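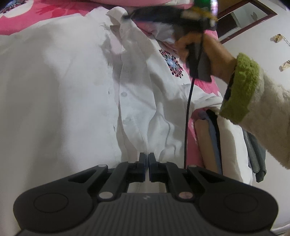 Binta Oyewole

Salness Clothing Care — Staff Meeting, Minutes
2023-04-10
Held in the break room, Wullarar site

Present: seven staff, including Babatunde Etim (chair) and myself (minutes). Apologies from the early shift, who were on the early shift.

1. Minutes of the last meeting

Accepted after one correction. The February minutes said staff had "welcomed" the folding project. This has been changed to "heard about."

2. Where we are with folding

Babatunde gave the update. The automatic folder, which the paperwork calls the Sornix and everybody on the floor calls Briggs, is now doing flat items on both shifts. Pillowcases and towels are going well. Fitted sheets are going the way fitted sheets go.

Clothing is still sorted and folded by hand. To teach the system about clothing, staff have been taking turns with the hand-held grippers, picking and folding the way they normally would, only with two fingers in place of ten. The target is 2,000 recorded folds. We have 671 that passed checking. Babatunde called this encouraging. Asked by whom, he moved on to the next point.

Most rejected folds fail for the same two reasons: the garment leaves the view, or the folder gives up and uses a free hand. The second will now be marked "assisted" on the log and kept, as it turns out to be half of what folding is. Please write the word out in full. "A" has been read as "accepted."

3. Mixed heaps

Long discussion. The test loads so far have been tidy, one kind of thing at a time and right side out. The loads customers drop off arrive as a single soft lump with the prints wrapped round the plains and a sleeve inside another sleeve. Several people felt that if the machine is going to learn our job, it should meet the job.
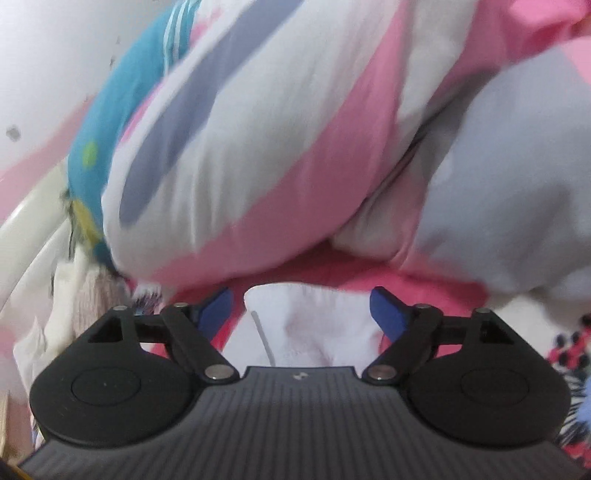
Item 3: gripper open over a mixed heap, white piece between the fingers.

It was pointed out that on a heap like this the hard part comes before any folding. You have to decide where one piece ends and the next one starts, and people do that mostly by pulling and seeing what comes along. With the grippers you get one pinch at a time, so you plan more. Two staff said they had caught themselves planning at home, with bare hands, and did not care for it.

Agreed: mixed heaps go into the recording sessions from next week. Stripes and other prints are to be left in. Nobody is to presort "to be kind to it."

4. Hours and job titles

The question everyone came for. Babatunde read a statement from the head office, which said that no positions will be lost and that roles will "evolve." He was asked what they will evolve into. Current answer: flat folding hours move to sorting, mending and the front counter, at the same rate of pay. This is in writing through the end of the year. After that it is not in writing.

Staff asked for three things to be carried back:
- the pay promise extended past the year's end
- a say in which tasks are handed over next
- recording time counted as work and kept separate from break time, where it has been drifting

I raised that the people who are best at folding are being asked to record the most, and that this ought to be recognized somewhere besides the cake. Babatunde said he agreed and would put it in his report. Noted here so that it is also in mine.

5. Wrists

A session with the gripper is now limited to 12 minutes, followed by a change of task. The old limit was "until you feel it," and people felt it. Anyone with soreness should tell the shift lead the same day. The thick foam handle wrap has been requested again.

6. Any other business

Briggs stops and beeps when it meets a button it does not like. The beep can be turned down but not off. Whoever has turned it up is asked to turn it back.

The sign on the machine reading "Employee of the Month" may stay until the month is over.

Actions
Babatunde: take the item 4 requests to the head office and reply to all staff in writing.
Binta: new log sheet with an "assisted" column; chase the foam wrap.
Shift leads: schedule mixed heaps, keep to the session limit, and post the rota by the time clock.

Next meeting: same room, date to be posted once the head office has answered on item 4.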